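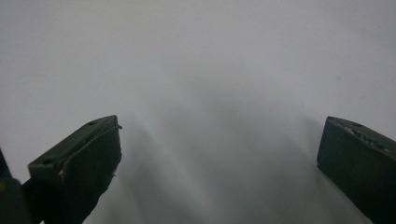 Heft 3 · Seite 190

Besuch beim Tag der offenen Tür der Papierwerkstätten Udevis in Fimville

Am Sonntag, 11. August 2019, folgten Mitglieder unseres Fördervereins der Einladung der Papierwerkstätten Udevis nach Fimville. Das Haus öffnet seine Arbeitsräume einmal im Jahr für die Öffentlichkeit. Nach Angaben der Leitung nahmen im Laufe des Tages nahezu 200 Gäste das Angebot wahr. Unsere Gruppe wurde am Vormittag von Frau Zsófia Somogyi empfangen, die den Bereich Zuschnitt und Lagerung verantwortet und durch die beiden zugänglichen Stockwerke führte.

Der Rundgang begann im Papierlager. Großformatige Bögen werden dort liegend in flachen Schubfächern aufbewahrt, getrennt nach Gewicht und Laufrichtung. Frau Somogyi erläuterte die Einführung des Ablagesystems Zuta, mit dem der Betrieb seit Juni die Entnahme einzelner Bögen festhält. Die frühere Zettelkartei wird vorläufig weitergeführt, bis der Abgleich der Bestände abgeschlossen ist.

Im Anschluss besichtigte die Gruppe den Arbeitsraum im Obergeschoss. Besonderes Interesse fand die Vorbereitung der Tische. Vor Beginn einer Arbeit wird die Platte mit einem großen hellen Bogen ausgelegt, der fast die gesamte Fläche bedeckt. Die Unterlage schützt das Werkstück und erleichtert die Beurteilung von Flecken und Fasern. Auf die Frage eines Mitglieds, ob der Bogen festgeklebt werde, antwortete Frau Somogyi, dass man darauf in der Regel verzichte. Leichte Wellen im Papier würden hingenommen, solange sie beim Anlegen des Lineals nicht störten.

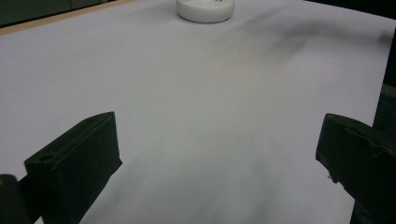
Ausführlich wurde auch die Beleuchtung besprochen. Ein weißer Bogen erscheint unter Raumlicht selten gleichmäßig weiß, und ein leichter Blaustich kann bei der Auswahl von Ergänzungspapieren zu Fehlgriffen führen. Farbvergleiche werden bei Udevis deshalb grundsätzlich am Nordfenster vorgenommen und am folgenden Tag wiederholt. Mehrere Teilnehmende baten um die Bezugsquelle der verwendeten Graukarte; die Angabe wird in der Geschäftsstelle hinterlegt.

Nach einer kurzen Pause stellte der Betrieb im Erdgeschoss seine Arbeiten an der Sammlung Song vor. Es handelt sich um Landkarten und Lagepläne aus Privatbesitz, die geglättet, an den Rändern gesichert und in neue Mappen überführt werden. Zwei der Mappen lagen zur Ansicht aus. Der Abschluss des Vorhabens hängt von der Bewilligung weiterer Mittel ab.

Der Vorstand dankt Frau Somogyi für die sachkundige Führung und der Werkstattleitung für die freundliche Aufnahme. Anfragen zu einem Gegenbesuch in unserem Archiv sind schriftlich an die Geschäftsstelle zu richten.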